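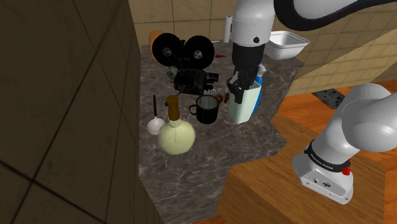
I've been meaning to write up my pantry and fridge clear-out tips ever since I did the big one last August, and since it's hot and I don't feel like cooking, today's the day. The first thing I do is get everything out and up on the counter where I can see it. Everything! Cartons stay upright, and bottles go behind them, the way the blue and white one is standing behind the pale green carton, so the short things don't get lost in back. If you've got a dark marble counter, put a towel down before you start dragging jars across it. I grew up with a mother who would have had something to say about that.

Start with the fridge door. I know everybody says start at the top shelf, but the door is where the old mustard lives, and getting rid of four kinds of mustard gives you a little push to keep going. Take the door bins out if they'll come out (mine have to be lifted and then sort of tipped) and let them soak in the sink with warm water and a squirt of dish soap while you do the rest. Don't run glass shelves under hot water straight from the fridge. I cracked one that way in our old apartment and the replacement took weeks to show up.

For the sticky ring that's left under a syrup bottle, lay a hot wet rag over it and walk away for ten minutes. It'll wipe right up. I used to go at it with a butter knife and I've still got the scratches to show for it.

Cartons and open dates

My friend Davina Kinnear got me started writing the open date on things, and I've never gone back. She keeps a marker tied to her fridge handle with kitchen string. I tried that and the string ended up in the soup, so mine's in a cup on top of the fridge. Write big, and write on the side of the carton that faces you when the door's open. Broth, half and half, buttermilk, all of it gets a date. Broth especially, because I can never remember if it was this week's chili or last week's.

Buttermilk, by the way, freezes fine. Pour it into an ice cube tray, pop the cubes into a bag when they're hard, and then you've got it for pancakes. It separates when it thaws, so give it a good shake and don't worry about it. I wouldn't drink it, but I wouldn't drink it anyway.

If the fridge smells and you've already thrown out the obvious thing, check the drip pan underneath. Ours slides out from behind the kick plate. I'd lived in this house for years before I knew there was such a thing, and I'm not going to tell you what it looked like.

Mugs and tea stains

Once the shelves are wiped down I usually have the sink full anyway, so that's when I do the mugs. We are tea people, and light-colored mugs show every cup you've ever had. Put a spoonful of baking soda in the bottom, add enough water to make a paste, and rub it around with your fingers or a soft cloth. That's it. If the stain's been there a long time, fill the mug with hot water and a spoonful of baking soda and leave it overnight, then do the paste in the morning.

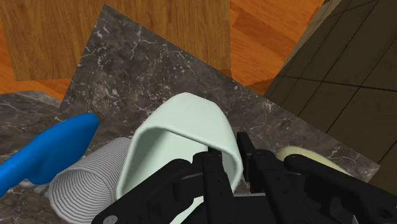

A pale green mug, tipped so you can see into the open end.

Don't use steel wool! It takes the shine off the glaze, and then the tea stains even faster. The same goes for the scratchy green side of the sponge if you've got a glossy glaze you care about. For gray marks from spoons, which look like scratches but mostly aren't, a little cream of tartar and water does the job. I have a couple of Rullbridge mugs that I was ready to give away until I tried it.

Coffee stains come off the same way, only they're more stubborn near the rim. Lemon juice and table salt will get those. Rinse well after or your next cup will taste like a margarita.

Storing mugs is a whole other fight in our house. I like them right side up and Rin Sugawara, who taught me most of what I know about keeping a small kitchen, likes them upside down to keep the dust out. If you do go upside down, make sure they're dry all the way inside first, or you get that musty cupboard smell. And please don't stack them three high. The handles are what go, every time. I hung ours on cup hooks for a while and liked it, but you need to screw the hooks into real wood with a pilot hole. The ones I put in the thin shelf just spun around and fell out.

A chipped rim means it's not for drinking out of anymore, but I keep a few chipped ones for pens, scrubbing brushes and the little plastic clips off bread bags.

Getting things off the counter

The counter should be the last thing, after everything's gone back where it belongs. On marble, no vinegar and no lemon. It'll leave a dull spot that you can feel with your finger, and no amount of rubbing is going to bring the shine back (ask me how I know). A drop of mild dish soap in a bowl of warm water, a soft cloth, then a second cloth with plain water, then dry it. Dark stone shows the streaks if you let it air dry, so do go over it with a dish towel. I like the old flour sack kind that don't leave fuzz.

If you've got an oil spot, cover it with a thick paste of baking soda and water, put plastic wrap over it, tape down the edges and leave it for a day. Then scrape it off with something plastic. An old hotel key card is perfect. You may need to do it twice.

I had a Zidico spray cleaner that claimed to do stone and glass both, and it was fine on the glass. On the counter it left a haze, so now it lives with the window stuff.

Bits and pieces people have sent me

Since I put up the oven page I've had 406 emails, which just about knocked me over, and a lot of them had good tips in them. A few I've tried:

Put a sheet of paper towel in the bottom of the crisper drawer. It soaks up the damp and your lettuce lasts longer. Change it when you change the lettuce.

Rub a little cooking oil around the threads of the honey jar before you put the lid on. It doesn't glue itself shut. Works on molasses too.

If a jar lid's already stuck, run the lid under hot water and grab it with a rubber glove. I use the same gloves for dishes, nothing fancy.

Put a rubber band around anything that's been opened when you've got two of the same. You'll always reach for the right one.

Keep flour in the freezer for a couple of days when you bring it home if you've ever had those little moths. We had them once and I was finding them till Christmas. Then move it to something with a tight lid. Stindberg makes a canister with a clamp that I like, but a big pickle jar is just as good once you get the pickle smell out of it (crumpled newspaper inside, lid on, leave it for two days).

Somebody asked whether the baking soda trick works on travel mugs. The stainless kind, yes, and a long bottle brush helps. Take the rubber ring out of the lid while you're at it and wash under there. Mine came out brown the first time.

Somebody else asked about painted mugs, the kind the kids make at those paint-your-own places. I'd go easy. Warm water, dish soap, fingers, no dishwasher. If the paint's on the inside I wouldn't drink out of it at all - but it'll hold pens!

Next time I want to do the cabinet under the sink, which I've been putting off. If you have a good way to keep the bottles from tipping over every time you reach for the trash bags, send it along. I tried a dishpan and it worked until the dishpan was full.

Last updated July 9, 2011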